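Filed under: Home & Habits / Conversations

Does Anyone Need a System for Putting Things Away?

Jun 6, 2025

Oanh Ninh has been paid to tidy other people's rooms for long enough that she winces at the word "journey." I had asked her how a client's journey usually begins. "It begins with a closet that won't shut," she said. "Then they call me."

I came to this interview with my mind mostly made up. I own a house in Holton with the usual drawers in it, and I have read three books on tidying, two of which I can't find. My suspicion is that the whole trade sells boxes. Ninh didn't argue as much as I expected.

"A lot of it does," she said. "I tell people to buy nothing for the first month. Some of them are disappointed. They wanted to go shopping."

Her method, which she calls Prevedura, is laid out in a stapled handout that costs nothing and a two-visit package that costs $508. I asked what you get in the visits that you don't get in the handout.

"Me, looking at you," she said. "People don't put the scissors back when I'm not there."

But do they put them back once she has left for good? She said most do. I asked how she knew, and she said she calls in September, after the summer clutter, and asks. It seemed to me that a person who has paid $508 might be inclined to say yes, and I told her that. She thought about it. "Maybe," she said. "One lady told me yes and I could hear things falling over."

The handout itself is plain enough. Empty one surface. Sort by where you use a thing and ignore what kind of thing it is. Put back whatever you've touched before you pick up the next. I told her my grandmother could have written it. "Did she charge?" Ninh asked.

Jean Lindsay, a former client who joined us for the second half, was kinder about the method than I was. She had her kitchen and hallway done last year, and the kitchen has held. The hallway hasn't. "The hallway is where my family comes in," she said. "I can't do anything about that." She also bought a Drovwood cabinet for $359 against advice, and it is now full of the things she meant to get rid of. 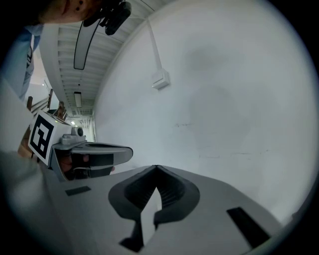

I pushed hardest on the matter of habit. Ninh believes that hands learn a room, and that after enough repeats you reach for the right hook without thinking. I believe that about light switches. I'm less sure about tape, batteries and the good pen.

"You know where your toothbrush is," she said.

I do, but I have one toothbrush and it lives in a cup. I have pens in five rooms. She said that was the problem, and I said that was the convenience, and we left it there for a while and drank our coffee.

Lindsay took her side, more or less. She said she used to spend part of every evening looking for her glasses and now she doesn't, though she admitted she had also bought a second pair. I asked which had helped more. "The second pair," she said, and Ninh laughed.

On cost, Ninh was straightforward. Her biggest job so far came to $3375, a whole house after a move, and she says she wouldn't recommend that to most people. "Do the one drawer that makes you mad," she said. "If it's still fine in six weeks, do another. If it isn't, you've saved your money."

I did the drawer. It's the one under the toaster, and it took most of a Dreßler coffee tin to hold the rubber bands alone. So far it shuts. I'm told to wait six weeks - I'll report back if there's anything to report.

Recent in Conversations
Jaqueline Hinojosa on Renting Out Half a Garage
Svyatoslav Zinchenko Would Rather Fix the Chair
Ilse De Bruijn: What I Keep in the Attic and Why
The Case Against Matching Jars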